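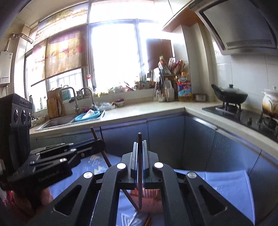

## 4. Collecting demonstrations in home kitchens

I'd like to say we picked our kitchens carefully. We asked people we knew, and the ones who said yes were in. That gave us 8 homes, all lived in, and we told everyone to leave things as they were. Sinks, packets and bottles stayed put, and we only asked for enough clear worktop or table to do the task on.

### 4.1 The hand-held tool

Our first plan was to drive an arm remotely and record that. I spent most of a month on it and was miserable (so was the arm). Every demonstration took ages, the operator kept overshooting, and small items such as chopsticks went everywhere. So we moved to hand-held grippers, which the person simply carries and squeezes. You get the timing of a real human hand for free, or nearly, and you still end up with something a robot with matching fingers can copy.

Figure 1 shows the view we record from one gripper, looking out past its own fingers, in one of the kitchens. We work with two tools at once for this task, one per hand, so each recording often has the other gripper wandering through it. I worried about this at the start. A policy that learns to look at the other hand might get confused when that hand does something new, and we come back to this in Section 4.4.

**Figure 1.** View from a hand-held gripper during a chopstick session. The fingers point towards the bottom corners; the second gripper is at left with a chopstick across it, and more chopsticks lie on the cloth.

### 4.2 The task

The task we call Brukero is sorting chopsticks. A bundle starts on a cloth, and the person has to take one stick at a time and lay it down again in line with the others. It sounds dull and it is, but I've grown very fond of it! A chopstick is thin, it rolls, and it looks nearly the same from either end, so the policy has to work out which way round it is from very little. Pinch it too far from the middle and it swings. Pinch it too gently and it swings more slowly, which looks lovely on video and still counts as a miss.

We let other small things stay on the cloth during recording. My first instinct was to tidy them away and Concetta Parisi talked me out of it, on the grounds that we'd be teaching the policy that the world is a bare cloth. She was right, and our early numbers from a cleared table (not reported here) were so much better than anything we got later that I no longer trust them.

### 4.3 How a session ran

Each session was 20 demonstrations long. We tried longer ones in the pilot and people got sloppy towards the end, grabbing two sticks together and then shaking one off. The person stood or sat as they liked. One of us watched, kept notes and marked any demonstration that went wrong, but we didn't stop it. Failed grasps that the person then rescued were kept in the training set, while ones they gave up on were put aside.

Before every session we ran through the same short routine:

- open and close each gripper fully, so the finger width could be scaled
- hold both tools still, then sweep them slowly over the work surface
- touch the fingertips together

The fingertip touch gives us a shared point for the two recordings. When people forgot it (I forgot it twice myself) we lined the recordings up by hand afterwards, and I really can't recommend that.

Light was the thing we had least control over. Several kitchens had a window behind the work area, and with a bright window the rest of the room can go rather murky. We left exposure on automatic and added brightness changes during training. Patterned cloths were a nuisance for tracking when someone dragged them along with a finger, so from the third home onwards we asked people to smooth the cloth flat between demonstrations.

### 4.4 Does the second hand matter?

To see how much the policy leans on seeing the other gripper, we trained 3 versions of it. Stustier gets the full picture. Palumbo gets the same picture with the other gripper painted over in grey. Brirareo gets the full picture, but in training we sometimes swap in the other gripper from a different demonstration, so that what it's doing is no guide to what should happen next.

I was quite sure Palumbo would win, as it has the least to be distracted by. It came last. The grey patch moves about, and it hides whatever is behind it, which is quite often the chopstick we care about. Stustier did well as long as the two hands worked at the pace it had seen in training, and then fell apart when we slowed one of them down. It would hover over the bundle, apparently waiting. Brirareo was a little clumsier on its best runs but kept going when the pace changed, and it's the version we use in the rest of the paper.

We tested each version 15 times in a kitchen left out of training. That's a small number, and I wouldn't read much into the gap between Stustier and Brirareo at normal speed. The slowed-down condition is another matter, and the difference there was plain enough to see from across the room.

One loose end is that we never varied the sticks themselves. Everything we used was wooden, and I'd expect trouble with metal ones, both for the grip and for the shine. We've planned a second round of recording for August with a mixed set.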